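Charging a phone at the table without the lead going everywhere?

I've just got a Galaxy S25+ and the only place I can charge it is the wooden table in my back room. The strip sits up on the table with it, and the lead ends up snaking all over the wood. I've got 51 cm between the chair and the wall and I keep catching the cable with my sleeve. How do you all keep yours neat?
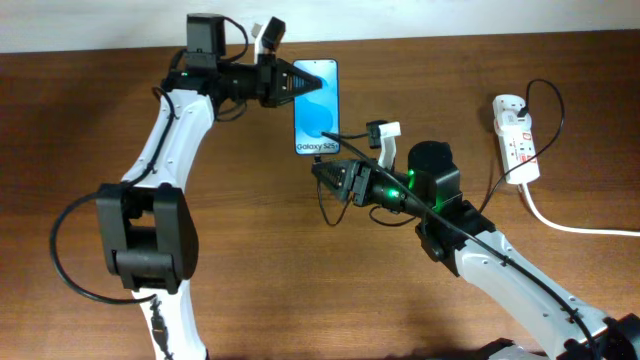

Posted by Rosario Melis
3 replies

Clekari
Hi Rosario! I had just the same bother (mine was a kitchen table, and much smaller). What sorted it was turning the strip at an angle, then letting the lead run from the bottom of the phone
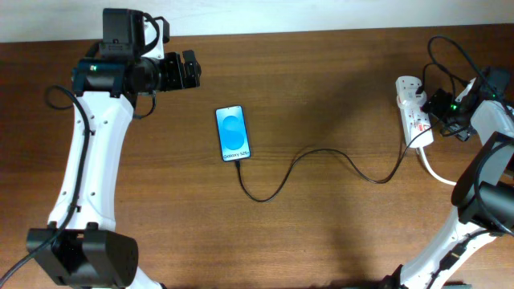 and putting one of those stick-on clips at the table edge. I got a pack of 4 from Zanetti and they've held since November, no marks on the wood at all! Don't pull the lead tight though, leave it a bit of slack by the plug.

Altetti
get a shorter cable

Civeo
Agree with the clips. I'd also unplug the lead when you're done and wind it up loosely, it takes 9 seconds. Small bits and pieces live in a saucer on mine, otherwise they wander off under the wires.
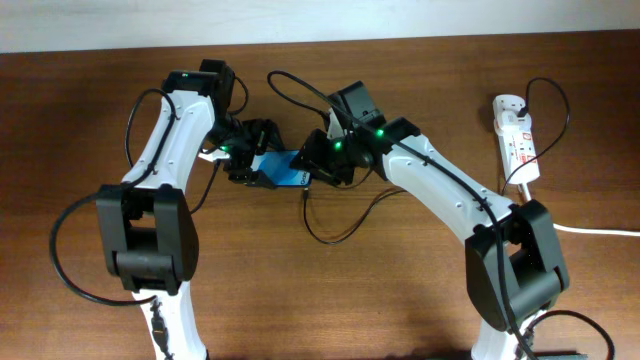 Small blue object, wooden table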